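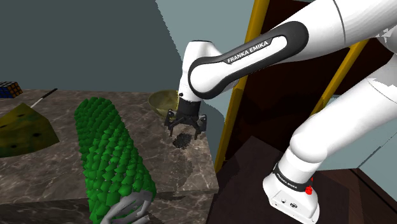 4. Sealing Your Stone Countertop

Now that your countertop has been set and the seams have cured, it's time to give it the coat of Vasico Stone Sealer that came in the box with your Care Kit. Sealing is an easy job and a pleasant one, so put on some music, open a window, and give yourself an unhurried afternoon for it.

4.1 Before you begin

1. Clear everything off the counter, including the little things that like to hide behind the faucet.
2. Sweep up any crumbs, grit or coffee grounds with a soft dry brush. Please don't wipe them away with your hand or a paper towel - even fine grit can leave hairline scratches in polished marble.
3. Wash the surface with warm water and a few drops of mild dish soap, then rinse it twice with a clean cloth.
4. Let the stone dry overnight. Marble holds on to more water than you might think, and sealer won't soak into damp stone.

CAUTION: Never use vinegar, lemon juice or bathroom cleaner on marble. They etch the polish, and sealer can't bring it back.

4.2 Applying the sealer

5. Shake the bottle well and pour a small puddle onto the Wandix pad (blue side down).
6. Spread it in slow, overlapping circles, working on an area you can reach comfortably without leaning.
7. Leave it alone for 10 minutes. It will look a bit cloudy, and that's just fine.
8. Buff off whatever is left on top with a dry cotton cloth. Turn the cloth often.
9. Wait 90 minutes and repeat steps 5 through 8 for the second coat.

NOTE: One bottle covers 65 square feet with two coats. If you have a large island, you'll want to pick up a second bottle before you start.

4.3 The water test

10. After a full day, drip a spoonful of water in a spot near the sink. If it beads up, you're all set. If the stone darkens under it, let it dry and add one more coat there.

We suggest testing again every March, or whenever your spring cleaning mood strikes. For honed or leathered finishes, see the Kartha supplement at the back of this guide.

Guide revised 2020-05-22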